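December
By Krūmiņa

Writing Rules for a Robot Arm: What Our Group Did This Semester

I should say up front that I picked this project thinking it would be the easy one. Everyone else in the course was training something or building something, and our topic was to write a safe practice sheet for the shared robot arm and then test whether people could follow it. Two pages of rules, how hard could that be? It took us 11 drafts.

The course asked us to start from what was already there, so we did. The old sheet in the Trelier lab was one long paragraph that told you to "be careful at all times" and to "keep the area clear," and that was pretty much it. Clear of what? How far? We asked people in the other project groups what they thought it meant and got a different answer every time. One person figured it meant no coffee. Another thought it meant no people within arm's reach (closer to what we wanted, but whose arm, yours or the robot's?).

So our first job was turning mushy words into things you can check. We ended up with 12 rules, and every one had to pass a simple test — could somebody standing next to you tell whether you were following it? "Be careful" fails. "Say out loud that you are starting the arm" passes. "Only the objects for this task are on the table" passes too, and that one replaced the whole "keep the area clear" business.

We needed a task to try the rules on, and we went with moving fruit between bowls. I liked it right away because it's boring! You want a boring task when the thing you're testing is the people. The gripper comes down over the bowl, the fingers go to either side of the fruit, and everybody around the table has to know what they're allowed to do at that point.

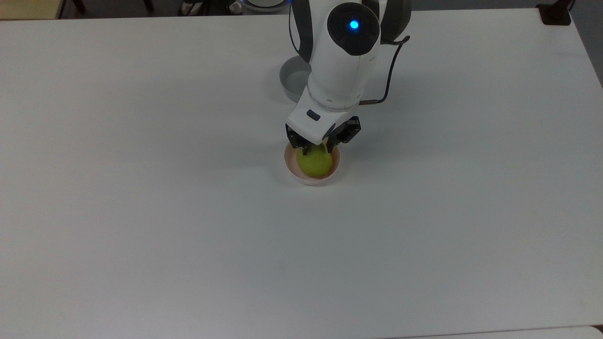
Fillia wrote back on our shared draft that the hands-off rule was still too loose, because it said "while the arm is moving" and an arm that has stopped over a bowl isn't moving. Somebody could read that as permission to reach in and nudge the fruit. Her suggestion was to tie the rule to whether the arm is enabled and forget about motion completely.

She was right and I was a little embarrassed, since I wrote that line myself. We changed it to "No hands over the table while the arm is enabled, moving or still." It's the rule I'd keep if I could only keep one. A paused arm looks finished, and you don't always know if it's waiting on the next command or done for the day.

The other big argument was about speed. Half the group wanted one slow setting for everyone, always. The other half (me included) said people would just turn it up when they got bored and then we'd have a rule that everyone breaks. We settled on slow for the first run of any new task, then the normal lab setting once two people have watched a full run and both agree. Both names go in the log. I don't love the paperwork, but the log ended up being the most useful part of the whole project.

About that log. Over the semester the groups using our sheet filled in 3,622 lines, one line per attempt. We had planned for 2,000, so the spreadsheet got ugly. Each line has the task, who was at the stop button, the speed setting, and whether any rule got skipped. 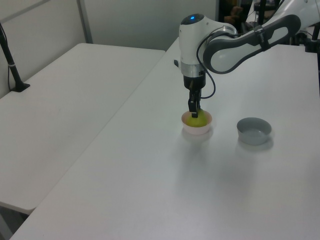

The rule skipped most often was the spoken one. People feel silly announcing "starting" to a room with one other person in it, and by the middle of a session they mumble it or drop it. We tried making it shorter, then tried having the second person answer "okay" before the first could hit start. The answering version stuck much better, I think because it feels like a conversation and the other person is waiting for their turn.

The stop button rule went well from day one. It says one person stays within reach of the button and does nothing else — no phone, no typing, no helping with the bowls. Groups complained that it wasted a person. My group complained too, and we wrote it! But once you've done a few sessions you trade off and it's fine.

Where we fell short: we only tested on one task type, with light objects and one gripper. A heavier object would need its own rule about dropping, and we never got to that. We also borrowed the layout of our sheet from the Drullano safety handout used in our shop class, and that layout assumes a person standing in one spot. People around a robot arm wander. If I did it over, I'd put tape on the floor in the first week and write the rules around the tape.

Draft 11 is now hanging by the lab door. Next semester's group gets the spreadsheet and the comments we didn't have time to answer, including a long one about whether the log should record near misses separately. I think it should.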